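In praise of the table nobody clears
Liviu Ilie 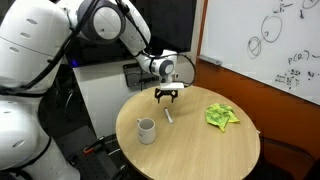

I have kept a small round table in every place I have lived, and I have never managed to keep one clear. A mug goes down on it, then a cloth, then something I meant to put back in a drawer. By the evening it looks as if three people have been interrupted.

For years I took this as a fault. My aunt, Paula Avram, ran a guest house in Estamcombe and wiped every surface before bed, and I thought that was how grown people lived. When I moved into my first flat I bought a tray for loose things. The tray filled up and I started putting things next to it.

I now think a table that is used should look used. The mug will be wanted again. The cloth is there to wipe up after the mug. Putting both away at four in the afternoon only means getting them out again at five, and I can't see who gains from that.

Shops have taught us otherwise. The last furniture catalogue I had through the door showed 200 rooms, and the tables in it held a bowl of lemons at most. People see enough of that and start to feel ashamed of a crumpled cloth.

There are limits. Food should be cleared, and so should anything that will leave a ring on pale wood. Mircea Ene, who lives below me, lets his post build up until he has to eat standing, and I wouldn't defend that. My own rule is that I must be able to put down a plate without moving more than 2 things. If I can't, I tidy.

I would also say that round tables are better for this than square ones. A square table has corners, and corners collect piles. On a round one things tend to drift towards the middle, where you can see them and are more likely to deal with them.

My aunt visited in May. She folded the cloth, washed the mug and asked where the tray had gone. I had it out again by supper, with my keys beside it.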